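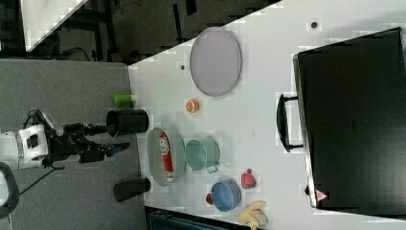

**Home & Household**

Aoife Doherty has a low opinion of drawer dividers. "A divider is a wall you build around a problem," she says, moving my coffee to the other side of her notebook. She has been sorting out other people's kitchens in Grandelville for long enough to have an opinion on most things that fit in a drawer, and she shares them freely.

Her business is called Zokotier, a name she bought along with the phone number from a man who was retiring from carpet cleaning. She still gets calls about carpets. "I tell them to vacuum and open a window. So far no complaints."

The method, if she would let me call it that, begins with a table. Everything that lives in one cupboard, or on one counter, goes onto a plain white top and stays there until its owner has looked at it properly. Plates, pans, cups, whatever food has been hanging around. Nothing gets stacked at this stage, and nothing has to stand up straight either. On the table we talked about, a blue bowl was on its side with a strawberry and a banana for neighbors, and a green cup was lying over toward the edge.

"People want to start straightening right away," Doherty says. "They'll line up the cups by height and feel terrific. Then you ask which one they drink out of and they have to go get it from the dishwasher."

Why white? She shrugs. She used to work on whatever table the client had, until a patterned oilcloth on Demine Street hid a paring knife for most of an afternoon. Now she likes a surface that gives nothing any cover. A teal saucepan on white is a teal saucepan. You can't pretend you forgot you owned it.

The saucepan, I should say, is a favorite of hers. She believes in one small pan and distrusts anyone with four. "What are you doing, making four sauces? Who's coming over?" I admit to owning three. She writes something down.

Fruit is another sore point. She makes clients put it on the table with the dishes, so that they have to decide where it lives. An orange slice has no business beside a plate unless somebody is about to eat it, in her view, and a banana should never be put in a cupboard, a practice she claims is more common than I'd think. She once found one behind a fondue set. She won't say whose. "It was November and I'd guess the banana went in around Easter. We didn't discuss it. I just held the bag open."

The longest job she has taken on was a kitchen with 646 items in it, a number she knows only because the client insisted on a spreadsheet. It took three visits and a borrowed trestle. At the end the client kept nearly all of it and wrote her a very warm thank-you note. Doherty considers this a draw.

She charges $285 for a kitchen, which includes coming back on a Friday a few weeks later to see what has crept out again. The return visit is the part people dread. One woman met her at the door and asked if they could do it from the porch.

I ask about storage, and she perks up. She's against most containers with lids ("where leftovers go to be forgotten in private") but fond of anything shallow and open that you can see into from above. Baskets especially. If it has holes in the bottom, the crumbs leave by themselves, and she regards that as the closest thing to free labor a kitchen offers. She likes a basket for condiments, with the bottles laid down if they won't stand. I say that ketchup on its back looks a little defeated. She says it looks like ketchup.

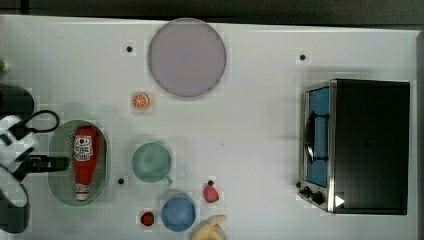
## "Start with the plate"

The big plate is where she begins, always. It takes up the most room and gets the least thought. Put a large lavender-gray plate near the top of the table, she says, and everything else has to explain its size next to it.

"You ask, do you eat off this? If yes, it goes where your hand goes. If it's for company, how often do you have company? And then there's a silence." She enjoys the silence. She says she has heard entire marriages in it.

After the plate come the things that hold other things, and last of all the mugs, which she leaves until the client is tired and inclined to be truthful. A Vuorinen catalog once offered her space for an article on mugs, 2,000 words. She sent in a paragraph telling readers to keep the ones they'd be annoyed to break. It wasn't printed.

Her own kitchen is off limits, though she'll concede it has a drawer in it that doesn't open all the way. Something is caught at the back, possibly a whisk. She plans to get to it.

I went home and put my three saucepans on the table. They're still there, and we've been eating on the couch.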